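Night guard from the dentist or from the store? Also, is this crown price normal?
Posted 2/5/19 in Teeth & Dental Care 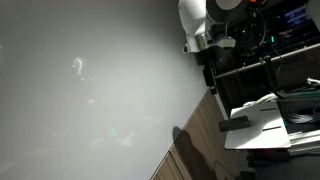 Light reflected on a glossy gray surface

crackedmolar

I grind my teeth at night. I have done it for years and never paid much attention to it, but in November I bit down on a piece of toast and lost a corner off a back molar on the lower left. It didn't hurt. I went to Dissanayake Family Dental here in Vaddale and they put a filling on it to get me by, and told me the tooth needs a crown.

The written estimate for the crown is $1,591. I have the Oline Basic plan through work, and the front desk said the plan pays half on crowns after the deductible, but they would not promise anything until the plan answers. They also want to make me a hard night guard, which the plan does not cover at all. That one is extra and I don't have a firm price on it yet.

My questions are these. Can I use a store night guard for now, the kind you soften in hot water and bite into? Should I get the guard before or after the crown? And is it rude to ask for a second estimate somewhere else? I like this dentist and I don't want to start over with a new one. I just don't have that kind of money sitting around after the holidays.

I don't have any pain except a little soreness in the jaw when I wake up. Cold drinks are fine. The filling feels a bit high when I chew on that side but I may be imagining it.

bitewing_betty

I worked the front desk in a dental office for a long time, so I can speak to the money side. I am not a dentist.

No, it isn't rude to get a second estimate. People did it every week where I worked. Ask your office for a copy of the estimate with the procedure codes on it, and ask them to send your X-rays to the second office so you don't pay for a new set. They may have you sign a form. Some offices charge a small copying fee, most don't bother.

Compare the codes, not just the totals. A crown made all of ceramic has a different code from one with metal under it, and the prices are different. The buildup (the filling material that goes under the crown) is often a separate line. If one estimate has the buildup and the other one doesn't, you aren't looking at the same job. Your $1,591 might have it included or might not. It should say.

On the plan, have the office send in what is called a predetermination. It means the plan looks at the X-ray and writes back with what it expects to pay. Where I worked, the answer usually took 2 to 4 weeks. It is not a guarantee, but it is much better than what someone at the desk tells you from memory. Look at these things in your own booklet:

The yearly maximum. If your plan year started over in January, you have the whole amount to work with. If you already used some of it on the filling this year, subtract that.

The waiting period. A lot of basic plans make you wait before they pay on major work, and crowns are major work. Check your start date.

The downgrade clause. Some plans pay only for a metal crown on back teeth. If you choose a tooth-colored one, you pay the difference.

Whether the filling counts against the crown. Some plans take back what they paid for a filling if the same tooth gets a crown soon after. This surprised a lot of our patients.

Also ask about paying in parts. Our office split it into half on the prep day and half on the day the crown was seated, and nobody paid interest. If you have a flexible spending account, you can use it for the crown, and in most cases for the night guard too if it is for grinding. Keep the receipt with the code on it.

grinder_since_college

Don't buy the store one. I bought two and chewed through both. The first one was so thick I couldn't close my lips around it and I drooled on the pillow. Got the hard one from the dentist and I still have it. Paid a little over 200 out of pocket but that was at a dental school, so expect to pay more at a regular office.

If there is a dental school you can drive to, call them about the crown too. It takes a lot more visits.

oldhygienist

I was a hygienist before I retired. Your own dentist has looked at the tooth and none of us have, so take this as general information.

A store guard is all right for a short time for many people. It keeps the upper and lower teeth apart and takes some of the wear. The trouble is that it is soft, and some people clench harder on a soft guard than they do on nothing. If your jaw is more sore in the morning after several nights with it, stop wearing it. Don't wear one over a loose filling or a tooth that moves. Ask at your office before you mold one over that new filling, too, as warm plastic can grab an edge.

As for the order, crown first and then the guard. A hard guard is made to fit the exact shape of your teeth. If you have the guard made now and the crown put on later, the guard may not seat over it and has to be adjusted or made again. Some offices will plan the guard on the opposite arch to get around this, so if the crown is going on the bottom, an upper guard may still fit. The bite side would need to be adjusted. Ask which arch they have in mind. Ask too whether the fee covers adjustments, and whether they send it to an outside lab. Ours went to Gruletov and they would remake a guard at no charge if it came back cracked in the first year. Your office may use someone else with other terms.

Please call about the high filling. You are probably not imagining it. A high spot takes all the force when you grind, and on a tooth that has already broken once you don't want that. They have you bite on colored paper and polish off the spot that marks. It takes a few minutes and they should not charge you for it.

I would not put the crown off for long. A large filling on a broken molar can hold up fine for a while, but if the tooth splits below the gum it usually can't be saved, and replacing it costs a good deal more than a crown. Call right away if you get pain when you let go of a bite, if cold starts to linger, or if you see swelling.

crackedmolar

Thank you all. I called this morning and they are going to check the filling, no charge. They are also sending the predetermination to Oline. The estimate does have the buildup on it as its own line, I just hadn't turned the page over. I asked about the guard and it would be an upper, so I will talk to them about that when I go in.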